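What I learned about flat-pack furniture at the Taltico open day

On a Friday in March I went with my neighbour Drita Kelmendi to the open day of Taltico. They teach robots to do work with furniture at home. I write mostly about repairs and assembling on this page, so I asked if I may look from close, and I could stand there from 11 o'clock until lunch.

Joar Blomqvist, who led the demonstration, answered my questions with much patience. I noted some tips which are useful also for people with two normal hands.

Cover the table first. An old sheet or a piece of plastic protects the paint, and small parts do not roll so far.

Work with the piece upside down when this is possible. The legs are then free to reach and you do not have to lie on the floor.

Hold the frame on one side before you push on the other. I have always pushed with both hands and then wondered why the whole thing travels across the table.

Take a tube low, close to the joint. If you take it at the top, it bends away from you and the end goes in crooked.

Do not tighten anything completely until all legs are in their places. I left my garden table 20 minutes like this and corrected two legs without tools.

White parts and the two arms at work:

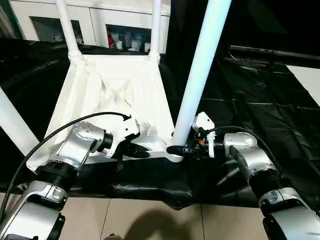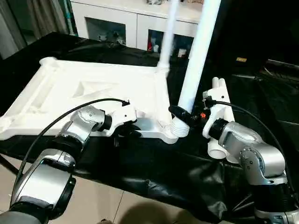
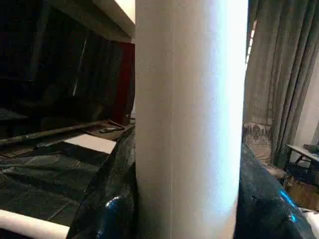
Drita asked what such a system costs, and Joar only smiled. For us at home it stays with the hands and a rubber mallet. If a plastic joint is too tight, put it for a few minutes in warm water and dry it well before you try again. Please do not use oil, the leg will turn later when somebody sits down.

One more thing for storing: mark each tube with a bit of masking tape before you take the furniture apart. I write a letter on the tube and the same letter on the frame.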